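Shelf pick build, shared workshop, Sunday
Started 3 p.m., still here

Writing this up before I go home because last time I left it until the next evening and half of it was gone. Begoña Robles, you said you wanted the whole thing and not just the numbers, so the whole thing is what you get!

Short version: the new finger linkages are on, the wrist offsets are in, and Garnura (our planner, for anybody reading this who joined in May) will now reach into the shelves without wanting to go through the side panel first. Long version follows.

I began with the linkages. The old pivot pins had worn enough that I could wiggle a fingertip by hand and feel it knock, and no amount of tuning was going to fix that. Morin had sent the replacement pins in a little bag with no label, so I spent a good while with the calipers working out which were the long ones. Bolts back in with a drop of thread locker, the weak one, then open and close a bunch of times by hand before giving it any current. I did have one linkage on back to front for a while. Caught it when the travel felt short on that side, took it off, did it again, said a few words.

After that, homing. The Arkis driver board still forgets its zero if you cut power while the fingers are closed. I know we have talked about this. I've added a check at startup that refuses to move until both sides report open, and it's ugly but it has held up all afternoon. The value you want for the open stop is 296 in the config – please leave it alone unless you've measured again, it took me ages to get there.

Then on to the shelves. I'd wanted a proper mess for this round, the sort of thing you'd find in somebody's bedroom, with soft stuff and shiny stuff and things leaning on other things. The tidy row of boxes we used last time was far too kind to the segmentation.
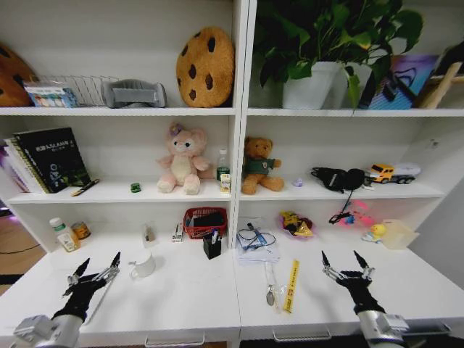 Shelves loaded up, both hands in view. Mug, spoon and ruler on the desk.

The first map came back better than I'd hoped. The two bears were fine, the duck was fine, and the truck came out as one object even with the cab and trailer being different colors (I'd have bet money on two). The plant was a disaster, as the plant always is. It gave me a big green cloud with a hard box around it, and the box was large enough that the planner decided most of that top shelf was off limits. I've put a manual mask over it for now. Somebody cleverer than me can do leaves.

The clear bag with the cables in it was the other bad one. Depth went straight through the plastic in some places and stopped at it in others, so the point cloud looked like a sponge. I tried turning up the exposure, tried turning it down, tried the median filter with a bigger window, and the only thing that helped at all was merging several views from different heights. That's slow. Leaving it as a known problem and moving on.

Spoon on the desk: it sees the handle, loses it, sees it again. I think a light was bouncing straight off it, but I didn't get around to testing that.

By then it was getting late and I wanted to try the low shelves before packing up, so I switched over to the wrist view and ran the approach at quarter speed. Notes from that, in the order they happened:

First approach stopped well short. My fault, I'd left the tool length at the old value and the new tips are longer. Changed it, reran.

Second approach was lined up nicely but came in too high for my liking, with a shelf board overhead and not much room to play with. I lowered the approach point and added a rule that the wrist has to be level before it goes past the front edge. Costs a bit of time on each move. Worth it.

Third approach I stopped myself because I got nervous. No real reason. I had my thumb on the button and it twitched.

Fourth one I let run to the pre-grasp point and hold there, fingers wide, while I checked the centering.

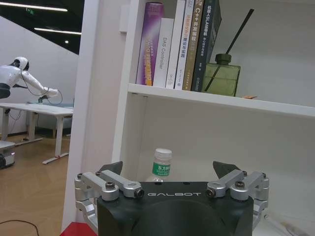
What I was after with the hold was a number for how far the target drifts sideways in the wrist view when the arm is meant to be standing still. I logged 3,000 samples, which was plenty, and threw away 106 of them from the beginning where the arm was still settling. The rest sit in a tight little clump with a slow wander to one side. The wander looks thermal to me – it follows the wrist motor temperature pretty closely – but I only have the one run, so don't quote me.

The clear plastic of a drink bottle is going to be its own adventure, by the way. The label and the cap give you something solid to lock onto and everything else is guesswork. For now I'm telling the planner to find the cap, drop straight down by a fixed amount and treat the thing as a cylinder. It's a cheat, and it'll fall over the minute we use a bottle of another height, but it gives us a grasp pose to argue about.

Also spent more time than I'd like on the Mudia logger, which was stamping the wrist camera and the joint readings from two separate clocks. If you've ever wondered why the replays looked drunk, there you go. Both use the same clock now. Old logs are still wrong and I'm not going back to fix them.

To do, next session:
- repeat the hold test from a cold start and again after a long warm-up
- grasp force for soft things, start with the pink bear, go gently
- redo the plant mask so it doesn't swallow the shelf
- try cross-polarized film on the head camera for the spoon and the cable bag
- ask Morin for more of the long pins, and could they label the bag this time
- Begoña: can you look over the startup check before I merge it? It's in my branch, the commit message just says "ugly"

Config is saved under today's folder, the thread locker is back in the drawer, and the small hex key is in my jacket pocket, I've just found it.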